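Gulluletti Tabletop Simulation Pack, three months in

I bought the Gulluletti pack in March to practice two-arm tasks before we put hours on our real arms at Dirndale. We're a small shop and the real pair is booked most of the day, so anything that can be tried on a computer first saves us waiting. I've used it nearly every working day since then, and I think that's long enough to say something useful.

What you get is a set of rooms, a set of objects, a two-arm robot you can swap for your own model, and a recorder that saves every run. There is no hardware in the box. There is no box either, just a download and a license key. The single seat license cost us 500 dollars for the year. Support is by email.

Installation took me most of a morning. The installer wanted a newer graphics driver than the one I had and didn't say so until the very end, when it stopped with a number and no message. I wrote to support and got an answer from Noémie Bouchard the same afternoon with the right driver version. After that it went in without trouble. I've put it on a second machine since and that one was quick.

The rooms are better than I expected for the price. You can change wall colors, window placement and table finish from one settings page, and the objects can be scattered at random or placed by hand. Random is what I use most. It sometimes puts things too far away for either arm to reach, and you can't tell it not to. I'd like a reach limit in the next version.

Object quality varies. The larger things have good surfaces and sit on the table properly. Thin things are weaker. Forks and flat cards are hard to pick up because the fingers tend to pass a little way into them before the contact registers, and then the object jumps. Thérèse MacDonald, who does most of our grasp testing, worked around this by raising the contact setting one step above the default. It slows the run down but the jumping mostly stops. The manual doesn't mention this setting at all. You find it under Advanced, then Physics, then the second tab.

Arm control is the best part. I can drive both arms from a pair of hand controllers or run a script, and I can switch from one to the other in the middle of a run. The joints move the way ours do, with no odd snapping near the limits. Before this we used Buzatu, which is cheaper, but it only handled one arm at a time and we had to fake the second one.

We have saved 3,362 runs so far. Of those I had to throw out one batch where the recorder dropped the gripper data after I renamed a folder while it was open. That was partly my fault, but a warning would have been nice. The files are plain and easy to read with our own tools.

The robot's own camera view is the one I work in. You can tilt it, and a tilted view is handy for checking how close a gripper is to whatever is beside it.

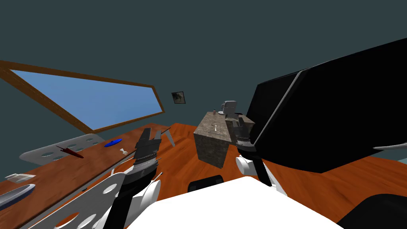
It takes some getting used to. For the first week I kept going back to the fixed overhead view, which is easier on the eyes but hides the space between the fingers. Now I only use overhead for setting up. If you plan to train anything on the camera data, save both views, as the extra disk space is small and you can't add the second one later without replaying the run.

Speed is fine on a decent desktop. On my laptop it was too slow to drive by hand, though scripts ran all right overnight. Shadows are the first thing to turn off if you need more speed.

I also tried the Molent trial before buying. Molent looks nicer and has more kitchens, but the arms felt loose and the price for two arms was well over what we could spend.

Ratings: arm control 5 out of 5, rooms 4, objects 3, manual 2, support 5 out of 5. We're renewing the one seat and will probably add another if they fix the thin objects.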